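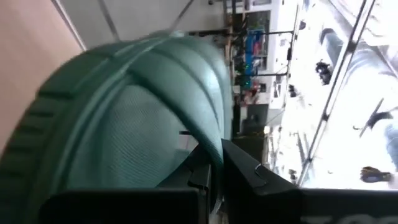
Grasp choice is the subject of unit 12. A grasp is a decision about where the fingers go, how far apart they start and from which direction the hand arrives. Footwear is a good exercise for this, as most of a shoe is too wide for a small parallel gripper. With a slipper the strap is the obvious place: one finger goes through the opening, the other stays outside, and the two close on it from either side. Note how little of the background is useful once the hand is this near – plan the approach from further back.

For the lab, work in pairs on the Zelter bench. Load task file 3277 and run the approach at half speed first. Record the finger opening before and after closing, and the wrist angle at contact.

Hand in:
your log file, named with your group number
one page on a grasp you rejected and why

Reading: Haslinger course reader, p. 141 onwards. Skip the section on suction cups – we come back to it in April.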